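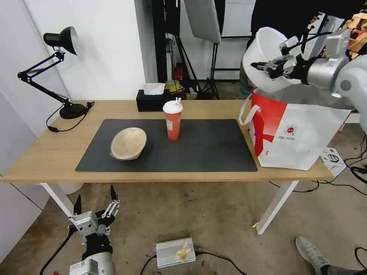
The desk that is supposed to stay clear

Home | Work & Space | Interviews | Money | Newsletter

The woman who runs Grevora would like people to stop buying desk organisers. She has charged people for advice on their desks for 11 years, first from a spare room and now from a unit in Trumstead with a concrete floor, and in that time, she says, she has met very few trays, caddies or stacking drawers that made any difference to the person who owned them.

I went to see her in February with some doubts. I have been tidied by professionals before. It cost me an afternoon and a box of good pens, and within a fortnight my desk looked as it always had. So I asked her first what she sells that a bin bag doesn't.

"Arguing, mostly," she said. "People pay me to argue with them about a lamp."

The lamp is a favourite subject. She likes a jointed one with a heavy round base, and wants it on whichever side you don't write with. She has no patience for the flex. "You buy a lamp for the arm and the shade, and then the cable goes straight over the top of the desk and hangs off the front with the switch dangling. Every time. I do it myself." I said that seemed a poor advertisement for the service. She agreed that it did.

Her method, as far as I could pin it down, is that a desk gets a mat, and the mat is the only part that counts. Whatever sits on the mat is in use. Whatever sits off it is furniture, and may stay if it has earned its place: a lamp, a box of tissues. Anything else has to leave by the end of the day. A large dark mat is best, she says, because a pale bowl or a bright red cup shows up on it and starts to annoy you.

It sounded to me like a rule that works for people who were tidy already. I put this to her.

"Yes, probably," she said. "Half of them are. They want somebody to tell them the bowl can go."

Bowls come up a lot. By her account they are the worst thing you can put on a desk, worse than paper, because a bowl invites filling. Keys go in, then a battery, then a receipt, and by the summer you have a drawer with no front on it. I have such a bowl at home and I am fond of it. She asked what was in it. I couldn't say, and she was decent enough not to press the point.

What she recommends in its place is a paper carrier bag. A big one with rope handles, the sort you get from a shop that has charged you too much, stood open at one end of the desk. Bowls, cups and anything else that belongs in a kitchen go into it, and when you get up, the bag gets up with you. I asked whether this was a system or just a bag.

"It's a bag," she said. "I've tried a basket. People leave a basket where it is. A paper bag looks wrong on a desk, so they move it."

There is a flaw here that she didn't quite deal with. A bag that looks wrong on the first morning looks normal by the third week, and I would bet that plenty of her clients now own a desk with a permanent carrier bag on the end. She says she checks. She wrote to 1,944 past clients and 1,706 replied, and most of them told her they were still doing it. But people do tell the person they paid that it worked - I have done it myself, to a plumber.

On tall cups with lids and straws she is softer than I expected. They can stay on the mat all day, towards the back, so long as they leave in the evening. On floors she is stricter, and says that whatever comes off a desk without a home ends up underneath it, next to your feet, with a lead trailing out of it. "The floor is where people hide things from me," she said.

I asked what a first visit costs, and she told me, and I wrote it down and then asked her to repeat it. She didn't seem offended. A good half of the fee, she said, is so that people will feel silly if they don't do it.

At home I emptied the bowl. It held two keys I don't recognise, some foreign coins and a fuse. The bowl is still on the desk.

Share 13 | Comments 11 | Print | Back to Interviews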